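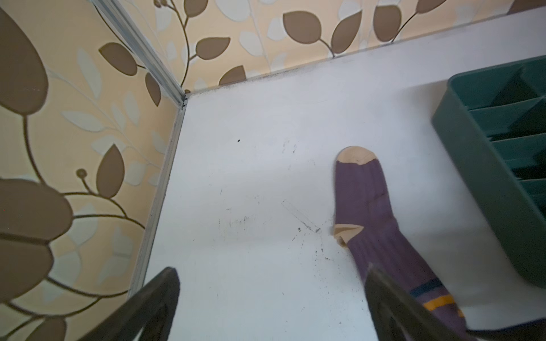
Giving Your Socks a Shelf of Their Own

Drawers are where socks go to lose their partners. If you have a cabinet with a flat white floor and a divided tray that fits inside, you can retire the drawer and see every sock you own, including the ones you'd hoped were gone.

Step 1. Empty the cabinet and wipe the floor of it. Mine is papered inside, so I keep the damp cloth away from the walls. Wallpaper has a long memory.

Step 2. Put the tray in first and push it to one side. I use a green plastic one with long compartments. Leave bare floor next to it, as you'll want the room for sorting.

Step 3. Lay the socks out flat, one at a time. Go by the toe and heel before you go by the main color. Plum with a tan toe and plum with a plum toe are not a pair, whatever you told yourself at six this morning. Striped cuffs are a help too – check that the stripes run in the same order.

Step 4. Put one sock on top of its mate, fold the toes up to the cuff, then fold once more. No balls, please. Balling stretches the ribbing, and the cuff never forgives you.

Step 5. Stand each bundle in a slot with the fold facing up. Thick socks at the back, thin ones at the front.

Step 6. Any single sock stays on the cabinet floor for 21 days. After that it polishes shoes. I have been accused of cruelty over this – the shoes look wonderful.

Repeat in April, when the wool ones go away.

Written by Lenuța Radu, 14/01/2018

© Sovstead Home Pages | Contact | Back to top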